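Folding dust cloths: flat stack or tub?

plikdale_mom
I have up to 14 cloths going at any time and the cupboard is a disgrace. My sister in Gamley folds hers, I just bunch them in a tub. Who's right?
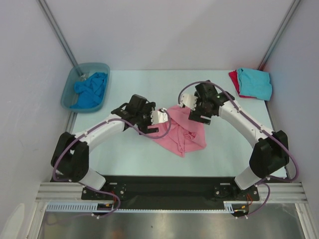 Pink one still to fold, turquoise and red done.

Adom Asamoah
Folding, every time! Mine go in a stack by the sink.

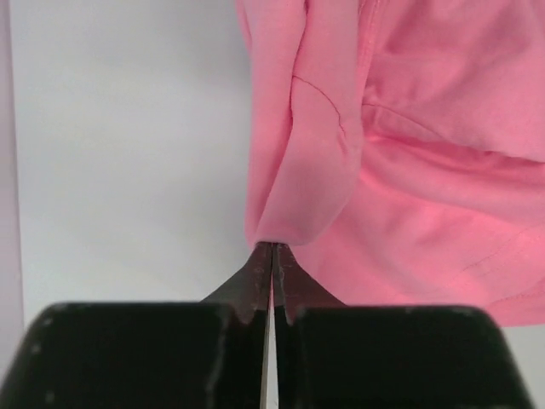 Bunching is fine for rags, Adom, but I like a cloth I can shake out. Soft ones are the trouble. Pinch one in a single spot, like the coral pink there, and it all gathers to a point, so I take two corners.

osia2
Sorry, I'm with the tub. Life's short. 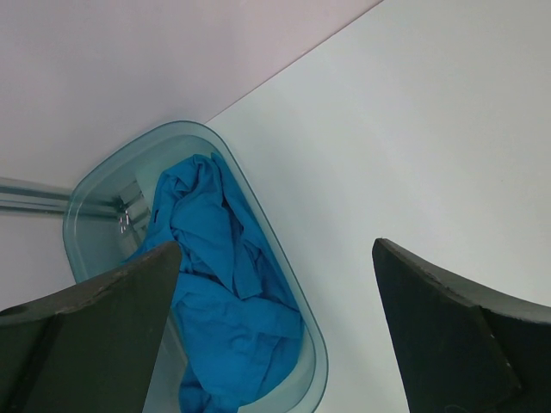

Issahaku, October
One blue cloth per clear tray suits me fine, crumpled and all.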